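Cumar Household Museum
Gallery: The Everyday Table

The Everyday Table presents objects used in serving and eating meals at home. The gallery draws on the Navickas Collection of household goods, which holds 3277 items, and was last updated on 7th December. Visitors may view the settings in the Ekutau Room on the ground floor.

Setting 703: Fork, plate and tray

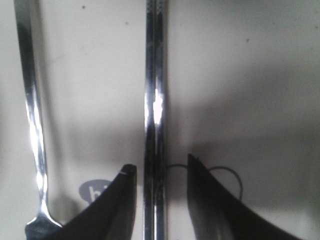
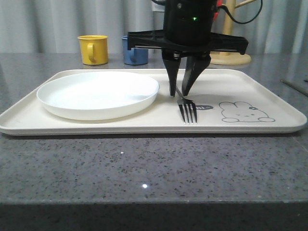 Tableware on a pale surface. In the second picture, a four-tined metal fork lies beside a round white plate on an off-white tray with rounded corners. A line drawing of a rabbit is printed at the right side of the tray.

The setting is one of seven devoted to light meals for one person. Related pieces, including children's cups and serving spoons, are listed under Setting 855.

Requests to reproduce pictures from this gallery should be sent in writing to the Sirka Reading Room. Please give the setting number and the intended use.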